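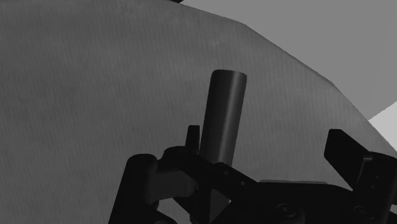 Entrada n.º 30

Llevamos desde primeros de mes con la célula de Sermont en pruebas, y la parte que más horas ha consumido se ha hecho en pantalla. El simulador trabaja en grises, sin materiales ni colores, y para ajustar la aproximación no hace falta más: un cilindro vertical, algo inclinado, entre los dos dedos de la pinza. El dedo izquierdo es redondeado y el derecho tiene la cara plana. Con esa geometría el cilindro tiende a girar al cerrar si el eje de la pieza no coincide con el de la pinza, y de ahí viene casi toda la discusión de estas semanas.

En la nave de Lunville la carga de los tornos se hacía a mano. Un operario tomaba el rodillo de la bandeja, lo presentaba al plato, cerraba, retiraba el anterior. En un turno normal salían 170 piezas por máquina, con el almuerzo descontado. La célula, según la hoja de cálculo de Hanrahan, debería mantener esa cifra sin variaciones entre la primera hora y la última. De momento no la mantiene. El ciclo simulado es correcto; el real pierde tiempo en la bandeja, donde los rodillos no siempre descansan en la misma posición.

Para la validación pedimos 3.000 aproximaciones simuladas con desviaciones aleatorias en posición y ángulo. Los fallos se agrupan en inclinaciones hacia el lado del dedo plano. Hemos cambiado el orden de la maniobra - primero centrar, luego descender, luego cerrar - y el grupo se reduce, aunque no desaparece. Queda pendiente repetir la serie con el diámetro pequeño, que es el que más se fabrica para Jalska.

En cuanto a la plantilla, la línea tenía 4 puestos de carga por turno. Ninguno se suprime este año, y así consta por escrito. Lo que cambia es el contenido. Dos pasan a verificación dimensional, uno a preparación de bandejas y el último queda como responsable de célula, con formación en el panel y en la recuperación de paradas. La categoría de este último sigue sin definir. Hoy cobra lo mismo que antes y responde de una máquina más, y me parece un error arrancar en producción sin haberlo cerrado.

También cambia el ritmo. Quien cargaba a mano oía el torno y sabía cuándo una plaquita estaba gastada. Desde verificación ese ruido no llega, y el desgaste se detecta unas piezas más tarde, en la cota. He propuesto adelantar el muestreo y dejar un registro de consumo del husillo. La primera medida está aprobada, la segunda espera presupuesto.

Próxima revisión de parámetros cuando termine la serie del diámetro pequeño. Publicaré la tabla de desviaciones si me autorizan a sacarla de la red interna.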